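# Warum hat der Wäschekorb so viele Löcher?

Hast du schon mal deine Socken im ganzen Wohnzimmer verteilt? Ich schon, und zwar öfter, als ich zugeben mag. Irgendwann muss das alles vom Boden weg, und dann kommt der Wäschekorb dran. Ich finde ja, dass so ein Korb viel spannender ist, als er aussieht. Also los, wir schauen ihn uns mal richtig an!

Fangen wir mit den Löchern an. Viele Körbe aus Plastik haben Hunderte davon, in den Wänden und manchmal sogar im Boden. Auf einem Modell der Firma Vestell habe ich mal angefangen zu zählen. Bei 400 hatte ich keine Lust mehr, und da war ich noch nicht mal halb herum.

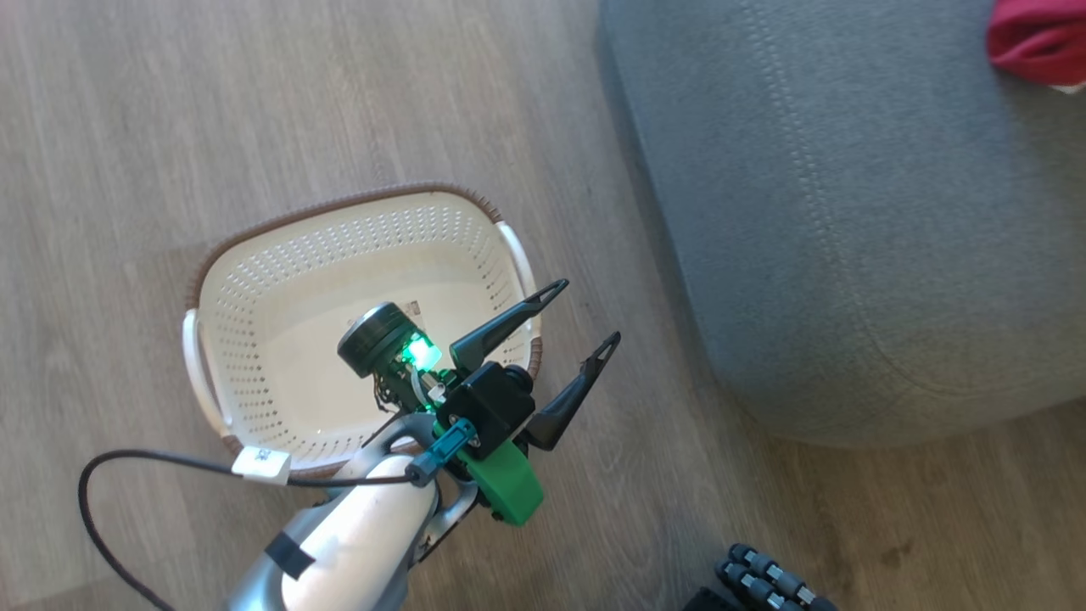
Die Löcher sind für die Luft da. Stell dir vor, du kommst vom Sport und dein Trikot ist ganz verschwitzt. Schweiß besteht fast nur aus Wasser. In einer Plastiktüte kann das Wasser nirgendwohin, und nach ein paar Tagen wird es darin richtig muffig. Daran sind winzige Lebewesen schuld, die Bakterien. Die haben es gern feucht und warm. Durch die Löcher im Korb zieht aber ständig ein bisschen Luft und nimmt die Feuchtigkeit mit. Das nennt man Verdunsten – das Wasser wird zu unsichtbarem Dampf und verteilt sich im Zimmer.

Und noch etwas: Wo ein Loch ist, braucht man kein Plastik. Der Korb wird dadurch leichter. Das merkst du, wenn du ihn an den Griffen die Treppe hochschleppst!

## Aufsammeln wie die Profis

Bei uns zu Hause heißt das Aufräumspiel „Plornlow“. (Fragt mich nicht, das Wort war plötzlich da.) Man stellt den Korb mitten auf den Boden und holt ein Teil nach dem anderen. Mein Rekord liegt bei 78 Sekunden fürs ganze Wohnzimmer, und da war sogar eine Socke hinter dem Vorhang dabei.

Am besten fängt man mit den großen Sachen an. Die sieht man sofort, und der Boden ist gleich viel freier. Danach kommen die kleinen dran, die sich gern unter Möbeln verstecken. Bei einem Schrank auf Beinen kannst du dich einfach flach hinlegen und drunterschauen. 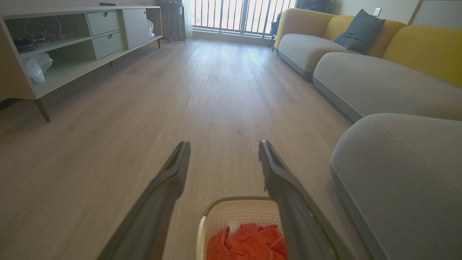 *Etwas Orangerotes liegt schon im Korb.*

Werfen darf man bei uns übrigens auch, aber nur weiche Sachen. Jeans zählen nicht als weich, das haben wir nach einem Unfall mit einem Blumentopf so beschlossen.

Bevor ein Trikot in die Waschmaschine kommt, drehe ich es auf links. Das heißt: Die Innenseite kommt nach außen. Dann reibt der Aufdruck in der Trommel nicht so stark an den anderen Sachen, und die Buchstaben bleiben länger schön. Auf links findest du meistens auch das kleine Schild mit den Waschzeichen. 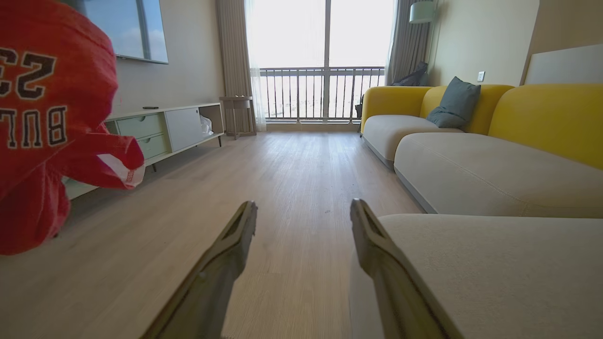
**KLEIDUNG & WÄSCHE**

Schau dir das Schild in deinem Lieblingsshirt mal an! Der kleine Bottich mit der Wellenlinie bedeutet: Darf gewaschen werden. Die Zahl darin sagt, wie warm das Wasser höchstens sein soll. Ist der Bottich durchgestrichen, darf das Teil nicht in die Maschine. Ein Dreieck hat mit Bleichen zu tun, und das Bügeleisen erkennst du bestimmt selbst.

Zum Ausprobieren: Mach zwei alte Lappen nass und wring sie aus. Einen legst du locker in einen Korb mit Löchern, den anderen knotest du in eine Tüte. Am nächsten Tag fühlst du nach. Welcher ist trockener? Und trau dich ruhig, an beiden zu schnuppern – aber erst am Korb, dann an der Tüte.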